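Explore > Science Corner > Soaking Stuff Up

Why does kitchen roll drink up spills? I love this one! Paper is made of tiny plant threads, all squashed together with little gaps in between. Water likes clinging to those threads – so it creeps into the gaps, even uphill.
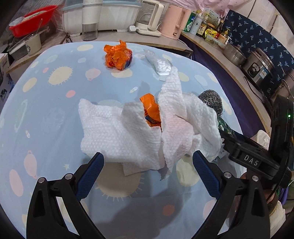

Does thicker paper soak up more? Usually, as there are more gaps for the water to hide in.

Trees use the same trick to help lift water to their leaves. Clever trees!

© Edar Kids | Contact us | Back to top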